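Viktória Szűcs came back from Kemside in February with two notebooks full of bus times. She had spent the month there asking people how they found out that their bus was late, and how they told the council when it never came. Her report on the town's open data scheme was published in May 2024.

"I went to look at the sensors and the dashboard, like everyone does," she says. "By the second day I was standing at bus stops."

Kemside put its transport data online under a scheme called Hekeo. Anyone can download the figures for buses, parking and road works. The council expected local firms to build things with them, and one did. Dekar, a small software company, made a journey planner that the council now links to from its own website.

Szűcs has no complaint about the planner. Her interest is in who decides what gets measured.

"The buses are tracked from the depot to the last stop. What isn't tracked is the person who gave up and walked. I asked for that and was told there was no field for it."

She interviewed 83 residents, most of them over 60 or working shifts. The interviews took place in the library and, when the library was shut, in a café across the road. Her colleague Seo-ah Hwang handled the survey that went with them, which was sent to 3,000 addresses on paper as well as online.

"Paper was an argument," Hwang says. "It costs more and it's slow to type up. But the replies were different. People wrote in the margins."

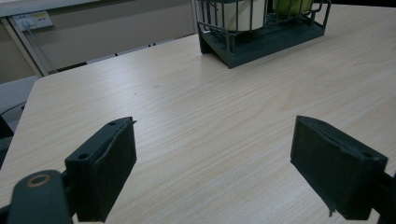
*A light-coloured wooden tabletop.*

Many of the margin notes were about the evening service on the east side, which had been cut back the year before. The dashboard showed that the remaining buses ran on time, and the council had reported this as an improvement.

"It was correct," Szűcs says. "The buses that ran were punctual. If you take out the late ones, the average goes up."

I asked whether the council had been open with her. She said it had, mostly. Dorottya Csizmadia, who manages the data team, gave her access to the meeting papers and did not ask to see the report before it came out. The two of them still disagree about the residents' panel, which meets twice a year and can comment on new data projects without being able to stop one.

"Dorottya thinks a panel with a veto would never approve anything. I think it would approve most things, a bit later."

The report asks for a panel with a say over budgets, a paper version of the monthly figures, and a plain list of everything the town collects. The last of these has been agreed. Csizmadia's team is working on it and hopes to have a first version in the library by the autumn.

Szűcs is now writing up the parking chapter, which was left out of the report for length. She plans to go back to Kemside when the list is ready, and to take the bus from the east side in the evening.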